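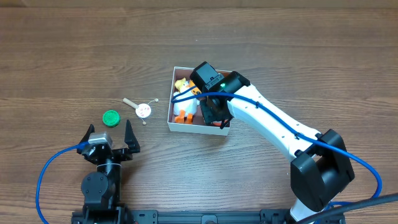
Why was my water still brown at three in the afternoon when your notice said it would be clear by noon? a resident of the Granström Hill area wrote under our last update, and went on to ask whether the laundry already in the machine was ruined and who was going to pay for it.

Several other customers have asked versions of the same thing this month. Merndale Water will answer in this thread. The posts cover the fall main flushing program, what the color is, what to do at home, and how claims are handled.

163 shares

Flushing means opening hydrants in a planned order so that water moves through the mains much faster than it does in daily use. The faster flow lifts fine sediment off the bottom of the pipe and carries it out through the hydrant. The work is done one section of the system at a time, with certain valves closed so that the water comes from one direction only.

The brown or yellow color is mostly iron, with a smaller share of manganese. Both occur naturally in the groundwater that feeds the east side of our system. Older cast iron mains also add rust of their own. During normal flow this material stays settled and customers do not see it.

On the question of timing: the noon estimate in the notice was for the end of hydrant work in that section, and the notice should have said so more plainly. Water in the mains usually clears within a few hours after the hydrants are closed. On Granström Hill it took longer. The main there ends without a loop, so the last of the disturbed water has only household use to move it along.

We have changed the wording. Notices from this point forward list two separate times, one for the end of work and one for when customers should expect clear water. Where a street is on a dead-end main, the second time will be later than on the streets around it.

Share 4

What to do if your cold water is discolored:

Turn on one cold tap, preferably the bathtub, and let it run for five minutes. If it has not cleared, shut it off, wait an hour, and try again. Please do not run several taps at once.

Avoid using hot water until the cold is clear. Hot water use draws discolored water into the tank, where sediment settles and may show up for days afterward.

If that has already happened, the tank may need to be drained. Follow the instructions in the owner's manual or call a licensed plumber. Customers who rent should speak with their landlord first.

Unscrew and rinse faucet screens after the water has cleared. Fine grit collects there and is a common cause of weak flow in the days after flushing. Refrigerator filters and under-sink cartridges should be checked as well.

On laundry. Please do not dry anything that has come out of the machine with brown or orange marks. Heat sets the stain. Keep the load damp, wait for clear water, and wash it again with regular detergent and a rust remover labeled as safe for fabric.

Do not use chlorine bleach on these stains. Bleach reacts with iron and makes the mark darker. This is the mistake we hear about most often, and it is the hardest one to undo.

Rust remover is available free of charge at the customer service counter on the ground floor, one bottle per household, while supplies last. Bring a recent bill or anything else that shows your service address.

2 comments

On claims. A customer who received no notice, or whose notice gave the wrong times, may file a claim for damaged laundry. The form is at the counter and on the billing page. We ask for a short description, the time the load was started, and photographs if you have them. Receipts are helpful and are not required.

Claims are reviewed individually. The Granström Hill claims will be considered with the unclear wording in mind, and customers who have already been told no by telephone are invited to file in writing. A decision by telephone is not a final decision.

To the customer who asked whether flushing is a waste of water: it does use a substantial amount. The hydrants in the current program are set to run only until the water is clear by a field test, and crews record the reading before closing each one. Where the street drains to a creek, the water passes through a device that removes chlorine before it leaves the curb.

Skipping the work would not save that water for long. Sediment left in place is stirred up by the next main break or fire call, without warning, and chlorine does not last as well in a pipe with heavy deposits. Two dry years ago the program was postponed. Discolored water calls the following summer reached 557, the highest count we have on record for a single season.

Share 2

Is discolored water safe? The iron itself is chiefly a problem of taste, color, and stains. Disinfection continues throughout flushing and samples are taken in each section. Even so, we advise customers not to drink or cook with water that is visibly discolored, and not to prepare infant formula with it, until it runs clear.

Manganese deserves separate mention. Young infants are more sensitive to it than adults are. Households with a baby under one year old may ask to be placed on the advance call list and will receive a telephone call the evening before work begins on their street. There is no charge, and enrollment takes one call.

Customers on home dialysis, or anyone else whose medical equipment is connected to the water supply, should already be on the priority list. If you are not certain that you are, please call. We would much prefer to take a duplicate request.

On low pressure. A drop is expected while a nearby hydrant is open and should end when it is closed. If your pressure stays low into the evening, and the faucet screens are clean, report it. A valve may have been left partly closed. It happens, and it is quickly put right once we know the street.

Several customers on the Prastton side of the line have asked whether this schedule applies to them. It does not. Prastton operates its own mains and sets its own dates. The two systems are joined by a single emergency valve that is normally closed. If your bill comes from Prastton, please contact their office.

The hydrant crews in the northern section are employed by Fenex, working under contract to Merndale Water. Their trucks carry both names. Crew members will not ask to enter your home for flushing work, will not ask for payment, and do not sell filters or water softeners. If anyone at your door does so in our name, close the door and call us.

Please keep parked cars away from hydrants on the morning of your section. Crews need room for the hose and the diffuser as well as the hydrant itself. Drivers passing an open hydrant should slow down, particularly after dark when the temperature is near freezing. Sand is put down where water crosses a sidewalk.

A question from the comments on night work: yes, some streets near the hospital and the high school are flushed between 11 p.m. and 4 a.m. Demand is lowest then, which gives better flow and affects fewer people. Residents on those streets may hear running water and truck engines. Backup alarms are required by safety rules and cannot be switched off.

The remaining schedule for November is as follows. Mill District and Lower Merndale come first, then Granström Hill for a repeat pass on the upper streets only, then the streets west of the rail line. Work stops for the season at the first lasting freeze. Any section not reached by then moves to the front of the spring list.

The repeat pass on Granström Hill has been requested by residents and is also supported by our own readings. It will be done in daylight. Door cards will be hung the day before, and they will carry both times.

A permanent fix for that street is a loop connecting the dead end to the main on the next block. The design is finished. Construction depends on an easement that has not yet been signed, so we are unable to give a date. We will post in this thread when there is one.

To report discolored water, call the number printed on the top right of your bill and choose option three. Please give the street, whether the color is in the cold water, the hot, or both, and the time you first noticed it. Replies here are read during office hours only and should not be used for emergencies.

View 4 more comments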